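[hatby-raum] Re: Puzzlematten als Tischauflage, taugt das was?

Betreff: Re: [hatby-raum] Puzzlematten als Tischauflage, taugt das was?
Liste: hatby-raum
Antwort an: Liste

Hallo zusammen,

endlich mal ein Thema, zu dem ich etwas beitragen kann! Ich zitiere die Anfrage vom Vormittag und schreibe drunter, es wird ein bisschen länger.

> Moin in die Runde,
> wir richten gerade unseren Gruppenraum neu ein und überlegen, die beiden
> großen Tische mit Schaumstoffmatten zu belegen, diese Platten mit
> Puzzlerand, die man sonst aus Kinderzimmern kennt. Bei uns wird viel
> abgestellt, verschoben, auch mal umgeworfen, und auf der blanken Platte
> ist das ein Heidenlärm.

Das war bei uns genau so. Jedes Glas, jede Dose, jeder Schraubendreher, alles hat geknallt, und im Nebenraum saß die Schreibgruppe und hat gelitten. Seit Februar liegen bei uns Matten und ich möchte sie nicht mehr hergeben. Man stellt etwas hin und hört schlicht nichts. Beim ersten Mal habe ich dieselbe Tasse bestimmt fünfmal hochgehoben und wieder abgestellt, nur so zum Spaß.

> Fragen: Rutscht das? Kippt schmales Zeug um? Welche Dicke? Und lohnen
> sich die teuren von Evelex oder reichen die einfachen von Sterker?

Rutschen: auf unseren Tischen kaum. Wenn die Platten sauber ineinanderstecken, liegt die ganze Fläche durch ihr eigenes Gewicht ruhig da. Einzelne Platten wandern dagegen sofort. Also lieber eine große Fläche verlegen und am Rand mit dem Messer anpassen (frische Klinge, Stahllineal, zweimal ziehen, dann gibt es eine wunderbar glatte Kante). Die Zacken außen kann man auch einfach stehen lassen, wir haben das an einer Seite so gemacht und ich finde es inzwischen hübsch.

Kippen: kommt auf die Dicke an. Wir hatten zuerst die ganz weichen zur Probe da, und eine volle schlanke Getränkedose stand darauf zwar, aber bei jedem Ellbogen am Tisch hat sie gewackelt. Leere Plastikbecher, die oben breiter sind als unten, sind noch empfindlicher, die wiegen ja nichts. Auf den festeren Matten mit 11 mm steht beides ordentlich. Nur auf die Nähte würde ich nichts Schmales stellen. Die Stöße sind nie ganz eben, und genau dort fällt dann der Becher um, in dem doch noch ein Schluck war.

Evelex oder Sterker: wir haben beide ausprobiert. Die Evelex sind dichter und nehmen Druckstellen nicht so übel, ein schwerer Karton über Nacht und am nächsten Mittag war die Delle fast weg. Bei Sterker blieb sie länger. Dafür passen die Zapfen bei Sterker strammer, und das ist auf dem Tisch wirklich Gold wert. Genommen haben wir am Ende Sterker, und ich würde es wieder tun.

> Farbe ist bei uns auch ein Streitpunkt. Eine Fraktion will Schwarz,
> damit man den Dreck nicht sieht, die andere etwas Helles.

Hell! Unbedingt hell! Schwarz schluckt alles, ich habe auf einem schwarzen Muster eine geschlagene Viertelstunde nach einer kleinen Schraube getastet. Auf Hellblau findet man jedes Teil auf den ersten Blick, und der Raum wirkt gleich viel freundlicher. Eine gelbe Dose oder ein rosa Becher leuchten darauf richtig. Zu Hellblau passt auch hellgraues Regal ausgesprochen gut, das hätte ich vorher nicht gedacht.
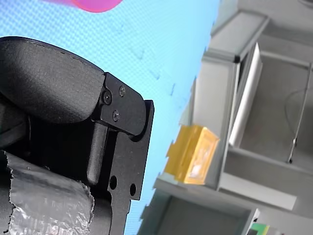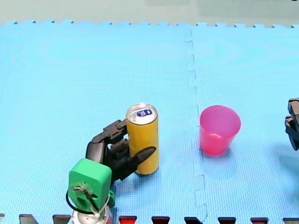
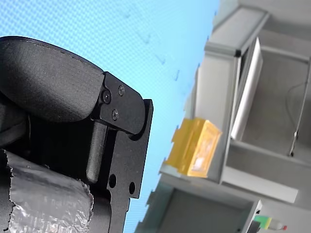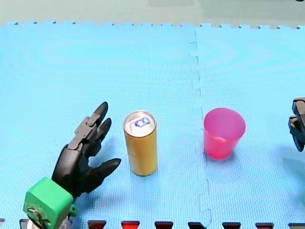
Zum Putzen noch: lauwarmes Wasser, ein Tropfen Spülmittel, weiches Tuch. Klebrige Ränder von Limo gehen so problemlos weg, wenn man sie nicht eintrocknen lässt. Den scharfen Derese-Reiniger aus dem Putzschrank bitte weglassen, der hat bei uns auf einem Reststück die Oberfläche stumpf gemacht. Alle paar Wochen nehmen wir die Fläche auseinander und saugen die Ränder aus. Es ist erstaunlich, was sich in so einer Puzzlekante sammelt, vor allem Krümel und Glitzer, und Glitzer haben wir meines Wissens nie gekauft.

Heiße Sachen gehören nicht drauf. Teekanne immer mit Untersetzer, sonst habt ihr einen Ring, der nie wieder verschwindet (die Platte liegt jetzt hinten links, mit der Unterseite nach oben). Und rechnet beim Bestellen ein paar Platten Reserve ein! Wir haben zu knapp gekauft, und die Nachlieferung war einen Hauch dunkler. Man sieht es nur bei Tageslicht, aber seit ich es weiß, sehe ich es immer.

Was ich noch nicht gelöst habe, sind die Tischkanten. Wenn man länger mit den Unterarmen aufliegt, drückt sich der Rand ein und hebt sich mit der Zeit vorne leicht ab. Doppelseitiges Klebeband hält, hinterlässt beim Abziehen aber Reste auf der Tischplatte. Falls jemand hier etwas Besseres kennt, Klemmprofile zum Beispiel, dann bitte an die Liste, das interessiert mich brennend.

Ein paar Reststücke in Handtellergröße habe ich übrig, die kann ich euch gern in einen Umschlag stecken, dann könnt ihr Dose und Becher selbst draufstellen und wackeln.

Viele Grüße aus dem Werkraum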